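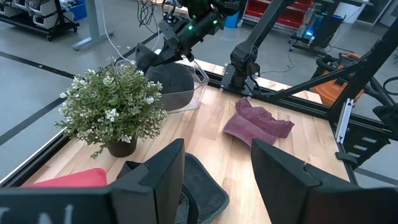
*Figure 3.1 Light-coloured wooden tabletop with an artificial plant in a small pot.*

# Chapter 3: Wood in the Rooms Where We Live

Wood is a material which we touch every day and seldom study. A family may use the same kitchen table for many years and know each mark on it, but when the table begins to bend or to open at a joint, the family is surprised. In this chapter we will look at what wood does after it has become furniture. We begin with water, for most of the later problems come from there.

## 3.1 A material that takes in water

A living tree holds a large quantity of water. After the tree is cut, a part of this water leaves quickly, and another part leaves slowly, from the walls of the cells. It is this second part that matters for the furniture maker. When the cell walls lose water they become thinner, and the board becomes narrower. When the air is damp again, the walls take in water and the board grows.

This movement is not equal in all directions. Along the grain it is so small that we can usually forget it. Across the grain it is much larger, and it also depends on how the board was cut from the log.

Su-chen Chang, who taught joinery in Lultano, kept one wide board on the wall of her classroom. In September it measured 356 mm across. Her students measured it again when the heating had been on for the whole winter, and it had lost 3 mm. The length had not changed enough for their ruler to show it. A loss of 3 mm sounds like nothing — but if such a board is screwed tightly to a frame on both sides, it will split or pull at the screws.

## 3.2 One wide board or many narrow ones

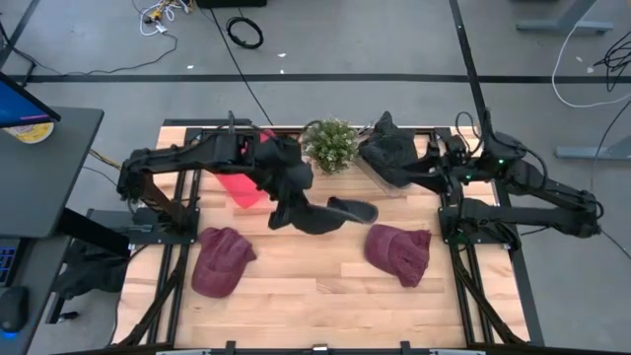 Furniture makers have known this difficulty for a long time, and one of their answers is to glue several pieces side by side. Wide boards are expensive, and they often become hollow like a shallow dish, so narrow pieces are easier to find and easier to keep flat. The maker can look at every piece before gluing and put aside the ones with knots or cracks. In Figure 3.2 the seams between the planks can be seen on the tabletop. A glued top of this kind still moves across its width, in the same way as a single board, and it should be fixed so that it is free to do so. Slotted screw holes are the simplest method.

The joint itself needs two straight edges, fresh glue and even pressure. Wen-hsiung Sin, in his notes for the Livora workshop, tells beginners to put the pieces together dry and to hold them against a window. If light comes through, the edge must be planed again.

## Before you read further

Choose a wooden table or shelf at home and keep it in mind during the chapter.

1. Find the direction of the grain. In which direction will the piece move most?
2. Look underneath. How is the top fixed to the legs or the frame?
3. Measure the width at the same place once a week for 8 weeks, and write down the weather on each occasion.

You will need these measurements in Section 3.6.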